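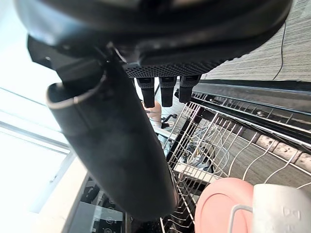 Laststead 7 review: grasp planning for people who load racks and shelves

Laststead is a grasp and motion planning package for single-arm setups with a camera at the wrist. I have been running version 7 on our kitchen bench since August, mostly on dishwasher loading and unloading. Before that we used Bonell for two years, so a lot of what follows is a comparison with Bonell.

Setup

Installation took one afternoon. The installer pulls in its own copy of the solver and doesn't touch the one you already have, which saved me a rebuild. You describe the arm and the gripper in one file each. The gripper file wants collision shapes for everything past the wrist, including brackets and anything that sticks out at an angle. Do this carefully. I left a bracket out the first time and the planner happily sent it through the door of the dishwasher. The preview window showed the arm clear by a wide margin, because as far as it knew the bracket wasn't there.

Hand-eye calibration is a guided routine with 11 poses. It is quick and it tells you which poses it didn't like. Bonell made you guess.

Perception

Wire racks are hard. The tines are thin, they shine, and with a window on one side half of them vanish from the depth map. Laststead has a mode called thin structure that fits lines to the color image and uses those to patch the depth. With the blinds down it found nearly every tine. In full morning sun it lost the ones nearest the glass and I had to drop the exposure by hand. There is an auto exposure setting, but it meters on the whole view and does badly when part of the view is a bright window.

Mugs are easy. A white mug standing in the rack gets a good handle guess most of the time, even with a tine crossing in front of it. Plates seen edge-on are worse. The segmenter likes to merge a plate with whatever is behind it, and the grasp ends up a little too deep. Turning on the rim prior fixes this for round plates. We have two square ones and it does nothing for those.

Loose cables are not treated as obstacles unless you train a class for them. I think that is a bad default for a lab, and it should be on the first page of the manual.

Planning and control

Over the whole test I logged 1,254 planned grasps. A plan takes almost 700 milliseconds on our desktop, and the planner is at its slowest when the target sits low in the rack between two rows. The paths look sensible. It backs out the way it came in, where Bonell would sometimes swing wide over the open door.

The force limit works as described. Set it low for dishes. The default is too high for anything ceramic and cost us a bowl.

What I didn't like is the retry logic. After a failed grasp it replans from the old picture unless you tick a box three menus down. The Shehu plugin, a separate download, replaces that part with a proper look-again step, and I would install it on day one.

Tooling

The log viewer is the best part of the package. You can scrub through a run with the wrist camera, the planned path and the joint torques lined up on the same clock. Export to the Broringate format works, though it drops the torque units and you have to add them back.

Documentation is decent for the planner and thin for perception. Several settings are listed by name only.

Verdict

Four out of five. If you work with racks, shelves or bins, it is a clear step up from Bonell. If your objects sit out on a flat table, you probably won't notice much difference, and Bonell's license is cheaper. I'm keeping Laststead on the bench and will update this page when the next release changes the retry default.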